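Gronomley Felt Drawer and Shelf Liner, by the roll

Sold by Wistside Home Supply
Item 710
In stock, ships next business day

Soft grey felt liner for shelves, drawers, cubbies, the bottom of the tool chest, wherever stuff slides or scratches. Cut with ordinary scissors. No glue, no backing paper to peel.

Comes in two roll lengths. Same felt, same width.

Short roll – 40 inches. Does a couple of kitchen drawers.
Long roll – 300 inches. Does a whole kitchen and probably the hall closet too.

What it's good for
Silverware drawers, pan drawers, plates. Glassware that you don't want chattering every time somebody shuts a door. Dresser drawers with rough bottoms. Under a record player. One customer lines her sewing machine case with it and orders again every June.

What it's not good for
Under the sink. Felt soaks up leaks and stays damp, get the Roler ribbed mat for that instead. Also not for refrigerator shelves, and please not in or near the oven. We get asked.

How to fit it
Empty the drawer, wipe it out, let it dry all the way.
Measure the inside, not the front. Measure at the back too, old drawers are hardly ever square.
Unroll the felt and leave it flat overnight with a few books on the ends. It has a curl to it straight out of the box and fights you if you skip this.
Mark the back side with chalk or a soft pencil. Cut a hair big, trim to fit.
Drop it in. Push the corners down with a ruler.

If it creeps around, one small strip of double sided tape at the front edge. Don't tape the whole thing, you'll want to lift it out for cleaning.

Cleaning
Vacuum with the brush end. Spot clean with cool water and a drop of dish soap. Do not machine wash – it shrinks and goes lumpy. Do not iron it flat afterward either. 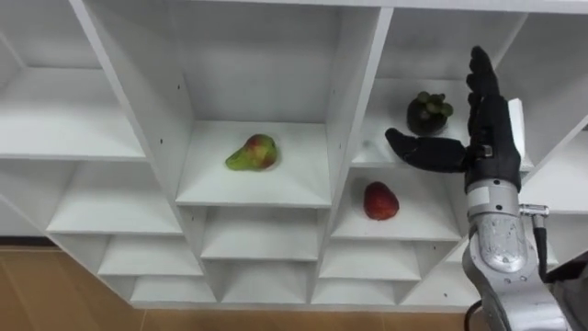 Open cubbies take the liner well but measure every compartment seperately, don't assume the sizes match. Cut the big ones first and use the offcuts for the small ones, saves a lot of felt. On a plain white unit with stepped compartments like this one the grey is going to show, so keep the front edge of the felt back a little from the lip. And put something under fruit if you keep any in there, same as the pear in the tall center compartment, juice stains do not come out of felt. A saucer is fine.

Colors
Grey only for now. Oatmeal is on order from Gautier, no date yet. Email and we'll put you on the list.

Returns
Uncut rolls, 9 days, in the original sleeve. Cut rolls we can't take back, sorry. If the roll shows up creased or short let us know before you cut it and we'll send another.

Questions on sizing go to Yesenia Tello at the order desk. Have your inside measurments handy, width then depth, and how many drawers. She'll tell you which roll to get.

Customers also buy: Roler ribbed mat, Gautier drawer dividers, chalk pencils (pack).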